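Brarken 32 Reactive Dye, Cold Batch Grade

Supplied by Drolasel. Cellulosic fibres only.

## Overview

Brarken 32 is a bifunctional reactive dye range for cotton, linen, hemp and viscose. It fixes at room temperature in the presence of soda ash and is suited to small-batch yardage, garment dyeing and sample work. It will stain silk under the same conditions but the shade shifts and is not covered by the published shade card. It does not fix on polyester, acrylic or acetate. Polyester sewing thread in a cotton garment will stay its original colour.

The range replaces Brarken 30. Recipes written for the old range can be carried over in all shades except Umber and Mauve Grey, which were reformulated and should be re-sampled before production.

## Specifications

| Property | Value |
|---|---|
| Form | Fine powder, dedusted |
| Pack sizes | 100 g, 500 g, 4 kg |
| Solubility at 30 °C | 100 g/L |
| Working temperature | 20 to 32 °C |
| Liquor ratio, immersion | 20:1 |
| Batching time, pad method | 4 h (pale), 12 h (full depth) |
| Alkali | Soda ash, dense or light |
| Shelf life, sealed | 4 years |
| Shelf life, in solution without alkali | 5 days, refrigerated |
| Stock code prefix | BK-1481 |

## Shades

- Pale Blue, Harbour Blue, Navy
- Umber, Tan, Red Brown
- Mauve Grey, Plum
- Straw, Ochre
- Neutral Black (use at twice the listed depth)

Harbour Blue contains a turquoise component and fixes slowly below 24 °C. Hold the bath at the upper end of the working range or extend the batching time. Umber is a three-component mixture and may speckle if the powder is added directly to the bath. Paste it first.

## Depth of shade

Percentages are calculated on the dry weight of fabric.

| Depth | Dye | Salt | Soda ash |
|---|---|---|---|
| Pale | 0.5% | 30 g/L | 10 g/L |
| Medium | 2% | 50 g/L | 15 g/L |
| Full | 4% | 80 g/L | 20 g/L |

Use plain salt without iodine or anti-caking agent. Glauber's salt may be substituted gram for gram if anhydrous, and is preferred for the blues.

## Procedure, immersion

1. Scour the fabric at 60 °C with soda ash and a non-ionic detergent. Rinse.
2. Paste the dye with a little cool water, then dilute to a clear solution. Strain through a fine nylon mesh.
3. Add dye solution and salt to the bath. Enter the fabric wetted out.
4. Work for 20 minutes, keeping the fabric below the surface.
5. Lift the fabric, add dissolved soda ash, stir, re-enter.
6. Work for a further 60 minutes.
7. Rinse cold until most loose colour is gone, then wash off at 90 °C. Repeat the hot wash for full depths.

Hard water reduces wash-off efficiency. Add 1 g/L of a sequestering agent where the supply exceeds 100 ppm as calcium carbonate.

## Fastness

Figures are in-house results on mercerised cotton poplin at medium depth, compiled by Farah Khoo and Ákos Vincze at the Drolasel laboratory. Grey scale, 5 is best.

| Shade | Washing | Dry rub | Wet rub |
|---|---|---|---|
| Pale Blue | 4–5 | 5 | 4 |
| Umber | 4 | 4–5 | 3–4 |
| Mauve Grey | 4–5 | 4–5 | 4 |
| Neutral Black | 4 | 4 | 3 |

Light fastness varies by shade and is given on the individual data sheets. Mauve Grey is not recommended for curtains or outdoor use. Chlorine bleach will strip all shades.

## Handling

Reactive dye powders are respiratory sensitisers. Wear a fitted particulate respirator, gloves and an apron when weighing, and work away from draughts. Cover the bench with damp newspaper. Wipe up spills wet; do not sweep. Utensils used for dyeing must not go back to the kitchen. Refer to the safety data sheet before first use.

## Ordering

Trade orders in 4 kg pails are packed to order and leave the warehouse each October and on request at other times. Freight on pails is quoted by postcode. The 100 g jars are held in stock. Matching to a customer swatch is available through Man-lok Chung; send a piece no smaller than a palm, unlaundered, with the fibre content marked on the label.

Related: Gezer Soda Ash (dense), Gezer Wash-Off Liquid, Flikov Strainer Mesh.
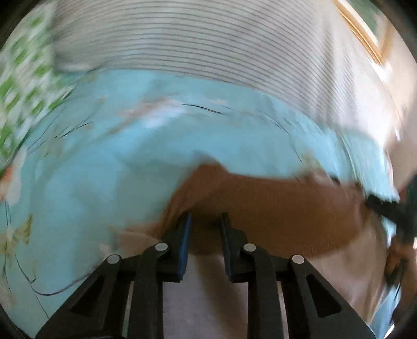 Brown fabric on a light blue, sheet-like surface.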